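Sternar -- Questions people keep sending us

Updated Tuesday, May 15, 2018

We get the same emails every week so they're all going here. Typed up between rehearsals. If yours isn't covered, message the page and wait a bit.

Who's in Sternar?

Still a four piece. Two guitars, bass, drums. Everyone sings now, some of us better than others. No, we're not looking for a keys player. Yes, we know the new songs have keys on them. The bass player does those with one hand.

What's the new record called and when is it out?

It's called Grarex. Out in September. No exact day yet -- the pressing plant gives us a window and then changes the window. 11 songs. Shorter than the last one, louder in the middle.

What does Grarex mean?

Nothing much. It was a word painted on the side of a shed on the highway, half the letters gone. We liked how it looked on a setlist. Next.

Is "Relter" going to be on it?

Yes. Different version from the one on the tape though. Slower, new second verse, and the drum machine's been replaced by an actual drummer in an actual room.

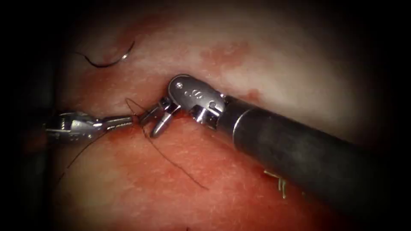
Please don't touch the tape version, wrote Bernie's Left Shoe under the last post, the drum machine is the whole song and if you slow it down it'll just be another sad one.

Fair. We had the same argument in the van. The tape version isn't going anywhere, it stays up where it always was, free to stream. The album one is its own thing. Listen to it a few times before you write in again.

Where did you record?

Bloxham, mostly. It's an old hall with a kitchen at the back, and the kitchen is where all the vocals got done becuase the tiles sound great. Drums in the main room, two mics, no click. Guitars wherever there was a working power point. A couple of overdubs were done at home and you can probably tell which.

Can my band record at Bloxham?

Ask them, not us. We don't run the bookings. Bring your own heater in winter and your own mugs all year.

How do I pre-order?

Through the store page. LP, cassette or download. The first 50 LPs come on grey vinyl with a hand-stamped sleeve, after that it's black. Cassettes are a run of 30 and we won't be dubbing more, our arms hurt. One of each per person please. People bought stacks of the last tape and flipped them, which was a rotten thing to do to everyone else.

Do you ship overseas?

Yes but postage is brutal. We don't make anything on it. If you and a mate want to go halves on a parcel, put both names in the order notes and we'll pack them together.

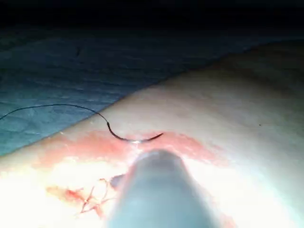
Tracked post only for LPs. We tried the cheap untracked option last time and had too many go missing, and then it's us paying for a second copy. Cassettes can go as a letter if you're feeling lucky.

My order hasn't turned up

Give it two weeks inside the country, five overseas. Then email with your order name. Not a comment on a video, not a DM to the drummer. Email.

Are you playing any shows before it's out?

A few. Small rooms. We'll play most of the new record plus three or four old ones. Dates go up on the page when the venues say we can announce, so asking us early doesn't help, we're not allowed to say.

Are the shows all ages?

Depends on the room. We push for it every time. If it's licensed and they won't budge we try to do an afternoon set somewhere else in the same town. Check the listing.

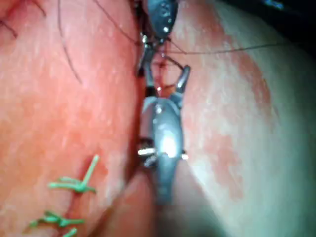
Door price is whatever the venue sets, we ask for $5 or as near as they'll go. Merch table is cash or card, but the card reader hates basements so bring some cash. Earplugs are free at the table, take a pair. Seriously.

Can I film the set?

A song or two, sure. Whole set from the front row with the light on, no. If you tape the audio and it sounds good send us a copy, we never remember to do it ourselves.

Will you play "Relter" if I yell for it?

It's in the set already. Yelling makes us play it later.

Can you send me the chords / tabs?

Most of it is in open D with a capo somewhere. We'll put up proper chord sheets after the album is out. The ones floating round online are wrong but some of them are wrong in a nice way, so leave them be.

Can I use a song in my short film / podcast / skate video?

If nobody's making money, yes, just credit the band and send a link. If there's a budget, email first and tell us what it is.

Do you listen to demos?

We do, slowly. Links only, no attatchments. Two songs max. Put the name of your town in the subject line, we're always after local supports.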